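Workshop notebook – the tea set, place setting layout
05/09/2019

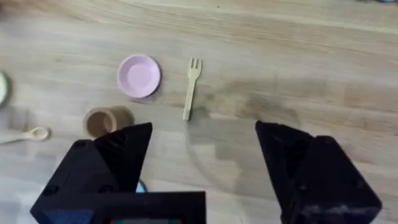 3 min read

Bontu Mekonnen

I have the table more or less to myself this morning, so I'm going to write up the tea set properly before it all goes out of my head again. The July pages are a mess of arrows and crossings-out (sorry to anyone who has tried to follow them) and I'd like to have one entry that a person could read from top to bottom.

We are down to the small setting: the pink plate, the wooden fork to the right of it with the tines pointing away from you, and the little brown cup below the plate and a bit to the left. I know, I know, the fork goes on the left. Meireles sent back a whole paragraph about it. But I keep laying it on the right, and so did most of the children at the Simcombe open day, who wanted it by the hand they were going to use. For the card that goes in the box I'm inclined to draw it their way and let the parents write in.

The plate I am very fond of. It has that pastel color somewhere between pink and lavender, and the raised rim is enough to stop a wooden pea from rolling off (I tried it with five peas and lost one, and that was my elbow). Against pale wood it shows up beautifully. The fork doesn't! It's pale wood too, and on this tabletop you could put it down and spend a while patting about for it. I don't want to paint it, it feels so nice in the hand as it is. Maybe a dipped end on the handle, an inch of color at most. I'll mix up a little of something to go with the plate and try it on one of the spares from the Prakska box.

About the tines. There are four of them, short, with a clear gap between each, and I'd like to keep all four. Three would be easier to cut and easier to sand, but then it starts to look like something for pickles. The sanding is what eats the day. I did 14 forks in one afternoon last week with folded paper pulled through the gaps, and my thumbs have only just forgiven me. If anyone has a better idea, please write it in the margin here, or come and find me – I'll be very glad of it.

The cup is the one I'm least sure of. The brown is right, warm and plain, and the lighter rim helps you see where the opening is when you look down into it. But it's a dark little cup inside, and next to that plate it seems to belong to somebody else's kitchen. I wonder about a paler inside. Ask Tradstead what they charge for the second color before getting carried away. Their last quote was for 287 cups and I only need 163, so the price will move anyway.

Still to do: dip two fork handles and leave them overnight, redraw the card with the cup a touch lower, find the other box of plates. I think it's under the bench behind the felt.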